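Section 4: Cloth, shirt and first folding run

Stukuvholm two-arm bench kit, shared workshop build
Guide maintained by Oğuzhan Tekin

Finish Section 3 (arm calibration) before you start. Both arms should be parked and the power strip switched off.

4.1 Covering the table

1. Lay the patterned cloth over the tabletop and pull it toward the front edge until the work area is flat.

2. Clamp the cloth at the back edge with a binder clip. Keep the clip near the centre, where neither gripper needs to reach.

3. Run the arm cables off the back or sides of the table. Put the power strip behind the far edge with the switch facing up.

Note: A plain white cloth will not do for white shirts. The Porilent tracker looks for the garment outline and loses it when the two colours match. A speckled print works well.

4.2 Placing the shirt

4. Switch on the power strip and wait 30 seconds for the servos to report.

5. Lay one short-sleeved T-shirt sideways on the cloth, print up, with the hem to your right. Smooth out large folds by hand. Small wrinkles can stay.

6. Jog both arms until the grippers are just above the table, pointing down.
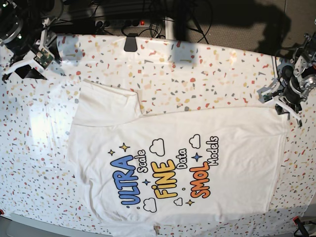 Figure 4-1. Shirt laid sideways, hem to the right, one sleeve folded back over the body.

CAUTION: Keep your hands off the table whenever the arms are live. The servos do not sense contact, and a closing gripper can pinch hard enough to bruise.

4.3 Running the fold

7. Open the Rizvi control page on port 3210 and load the fold profile. The stock profile is number 456.

8. Set the speed to slow for the first run. Leave it there until you have had 2 clean folds in a row.

9. Press Start and stand back. Keep one hand near the stop button.

10. Press Pause when you want to check an arm's position over the cloth. Look for slack cable at the wrist and elbow. Anything hanging low enough to drag on the shirt should be tied back before you resume.
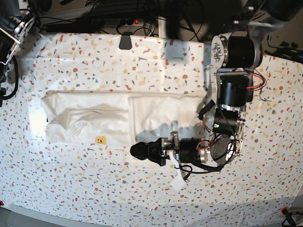 Figure 4-2. Left arm over the right panel of the partly folded shirt.

Note: A sleeve flap lying across the folded section is fine at this stage. If the fabric has bunched under a finger, stop the run, spread the shirt out again and go back to step 5.

4.4 Checking the wrist view

11. Select Wrist in the Brurel viewer. Both finger pads should be in view with an open gap between them. The fingers will look soft and very large next to the cloth, so judge focus by the printed pattern.
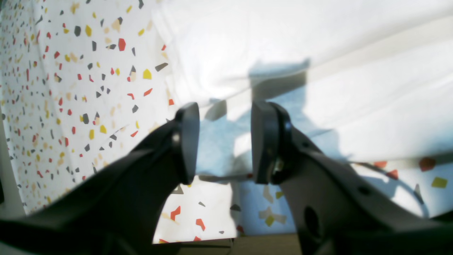
12. If the white fabric looks washed out, lower the exposure one step at a time until the folds show clearly. Moving the lamp also helps, but check the shadow of the gripper afterwards. A hard shadow can be read as a fabric edge.

13. Save the camera settings under the arm's own name. Left and right are stored separately.

14. Park both arms, switch off at the strip and write the profile number in the bench log. If the next person is booked in for Tuesday night, leave the cloth clamped.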